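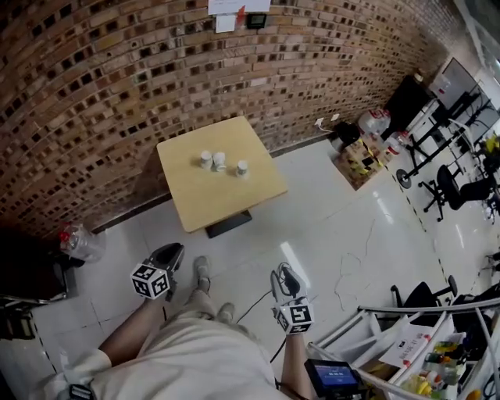 Tables in the Mitero Building common areas may be used by all tenants and their registered guests during building hours. No reservation is required for a single table. The square table beside the curved brick wall, shown with three small cups on its light wooden top, is included in this arrangement and may be used for meetings or breaks.

May I move a table to another part of the floor?
No. Tables remain in their assigned positions. Requests for a different layout should be sent to the Building Office at extension 44.

May I bring drinks to the tables?
Yes. Cups must be cleared when you leave — this applies to disposable cups as well as your own.

Can I attach a notice to the brick wall?
Notices are posted by the Building Office only. Submit the text by 2:00 p.m. for posting the next working day. Please do not use nails or adhesive hooks on the brick.

May I use the wall outlets?
Laptops and phone chargers are permitted. Heaters, kettles and extension cords are not.

What does the black-and-white floor tape mean?
It marks a boundary between the corner and the office area. Please keep bags and chairs off the tape.

How do I report a damaged floor tile?
Complete Form 14 at the front desk or write to Tiburcio Aguirre, Tenant Services, Room 81. Include the nearest room number. Tile repairs are scheduled each June, and urgent cases are handled separately.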